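Informe de avance: jornada de puertas abiertas del taller de automatización
Proyecto Dedik. Periodo: febrero. Destinatario: Fondo Grimelley

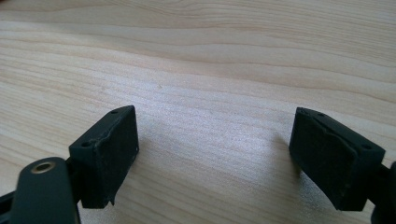

Pinza manual abierta sobre la mesa de demostración. Almohadilla izquierda con una pequeña lengüeta rasgada en el borde inferior.

1. Actividad realizada

La jornada se celebró en la nave de Somogyi, en horario de 10:00 a 18:00, con 84 asistentes registrados en la entrada. La mayoría procedía de talleres de montaje y de centros de formación profesional de la comarca. El gasto quedó dentro de la partida aprobada para difusión.

Se ofrecieron demostraciones de 60 minutos en grupos reducidos. Cada sesión empezaba con una explicación del procedimiento de trabajo y seguía con una práctica de agarre sobre mesa, en la que los asistentes manejaban la pinza de mano. La última parte se dedicó a preguntas.

2. Incidencias

Una sesión de la mañana empezó con retraso por un fallo en la conexión del equipo de proyección. Se recuperó el tiempo acortando el descanso.

Las almohadillas de la pinza presentan desgaste en las caras de agarre, con zonas rozadas y más claras en la izquierda. En esa misma pieza se ha levantado una pequeña lengüeta de material en el canto inferior. El recambio está pedido a Fevent y el plazo comunicado es de 3 semanas. El coste se cargará a mantenimiento y no altera el presupuesto del proyecto.

3. Valoración de los asistentes

Las preguntas más repetidas trataron sobre el tiempo de aprendizaje de un operario sin experiencia previa y sobre el coste de los consumibles. No teníamos preparada una respuesta por escrito para lo segundo. Se enviará una tabla de costes a quienes dejaron su correo.

Dos centros de formación han solicitado una visita para sus alumnos. Una empresa de montaje pidió repetir la práctica con piezas propias; está pendiente de que nos remita las medidas y el peso.

4. Desviaciones respecto al plan

La memoria preveía un turno para público general que no se convocó. El espacio junto a las mesas resultó justo y se dio prioridad a los grupos profesionales. Proponemos trasladar ese turno a la próxima jornada, sin coste adicional.

5. Próximos pasos

Sustituir las almohadillas y revisar la apertura de la pinza antes de las visitas de los centros.
Preparar la tabla de consumibles.
Cerrar con Somogyi el uso de la nave para la segunda jornada.
Remitir a Grimelley los justificantes de gasto junto con el próximo informe.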